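Doigts souples ou doigts rigides : deux pinces tenues à la main, à l'épreuve d'une table de terrasse
Rapport de projet, semestre 1

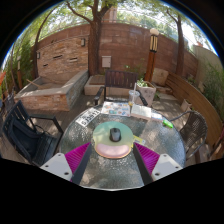

Département Mécatronique, équipe projet Manalo

C. Ocampo, K. Kinsella

Le cahier des charges demandait de vérifier si les doigts nervurés Hastosine « s'adaptent à tout objet du quotidien ». Nous n'en étions pas convaincus au départ et nous le sommes à peine davantage maintenant.

Les essais en extérieur portaient sur des objets plats : tapis de souris, souris, cartes, livre ouvert. La table à plateau de verre ondulé complique tout. Les pointes roses s'affinent bien vers l'objet, mais encore faut-il qu'elles passent dessous. Sur 143 prises retenues, les doigts souples en réussissent 4 de plus que les doigts rigides Urstead. Avec 2 opérateurs seulement, qui s'amélioraient d'une séance à l'autre, nous refusons d'appeler cela un avantage.

Côté caméra, l'objectif très grand angle montre les deux doigts et tout le décor derrière, chaises, mur, arbres. En revanche, les petits caractères sont illisibles, et les taches de soleil sur le verre ont gêné notre suivi de contour. Le protocole d'Uscombe, conçu pour un éclairage de laboratoire, n'en dit pas un mot.

Reste à refaire la série à l'ombre, avec un ordre de passage tiré au sort. Le remontage des doigts sur leurs platines prend du temps et nous l'avions mal prévu au planning.

Partages : 50 Commentaires : 2

M. : Vous aviez fixé une force de serrage commune aux deux modèles ?
K. Kinsella : Non, c'est à l'opérateur de doser. C'est noté dans les limites en annexe.

Dernière mise à jour : mardi 4 octobre 2022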